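3.2 Wiping down the vanity

I'll start with the counter, mostly because it's the part of the bathroom I thought would be boring. It wasn't. Of all the chores we logged in the Womgate study, wiping a sink vanity gave me the most arguments with my co-authors, and most of them were over where the counter stops and the basin starts. With an integrated basin there's no seam to go by, so we used the point where the flat top begins to dip (Amarasinghe's rule, which we borrowed whole). Figure 1 has the vanity with a crumpled paper towel on the front edge of the counter, just ahead of the basin.
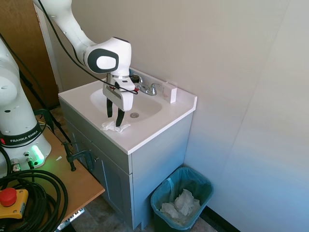 3.3 The basin and the faucet

The bowl gets its own category. People wipe a curved wall in long sweeps and a flat rim in short dabs, and lumping the 2 together made our February numbers a mess - I had to recode 90 of the 1154 entries by hand. We also split off the strip behind the bowl, where things get parked and have to be wiped around or moved. The spout counts as faucet all the way to its tip, even where it hangs over the bowl.

Figure 1, continued. Basin, rear rim and chrome spout.

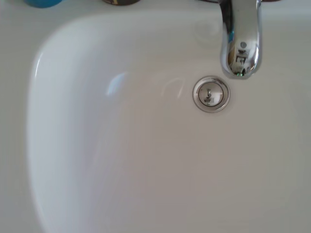 So does a drip mark under the spout count as faucet or basin?

Basin. We code by the surface the towel touches, and the Stondel checklist does the same, so our totals can be set next to theirs without any converting. Marks on the spout itself stay with the faucet.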